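# Chapter 5: Bins, Totes and Mixed Storage

Most goods spend more time in a container than on a shelf. A student who visits any stockroom will find the same basic form repeated: a rectangular bin with tall walls, open at the top, holding articles that have little in common except their size. This chapter considers how such bins are chosen, filled and kept in order.

The walls deserve attention first. Sloping walls allow empty bins to nest, and they give a little more room at the top than at the floor. They also affect how long articles rest. An item with a handle will often stand or lean along one side, while shorter items settle toward the middle. Gray is a common color for general stock, though scuffs and specks show readily on a pale surface and should be noted at each inspection.

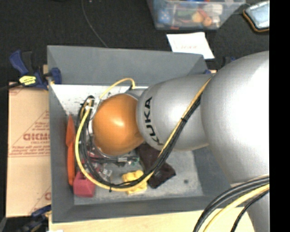

Mixed storage, in which unlike articles share one bin, saves space but places a burden on the person who must later find them. The stockroom at Hjaltested, studied by Hywel Rosser over three seasons, kept 125 bins in use and assigned 76 of them to mixed goods. Rosser recorded that bins filled above the midpoint of the wall took longer to search – a finding that shaped the filling rule given in Section 5.3.

Before reading further, students should be familiar with the following terms:

- **Mixed bin:** a container holding two or more kinds of article.
- **Fill line:** the highest level to which a bin may be loaded.
- **Nesting:** the stacking of empty bins one inside another.

The Condalik method of sorting, introduced in Section 5.4, assumes that all three are understood.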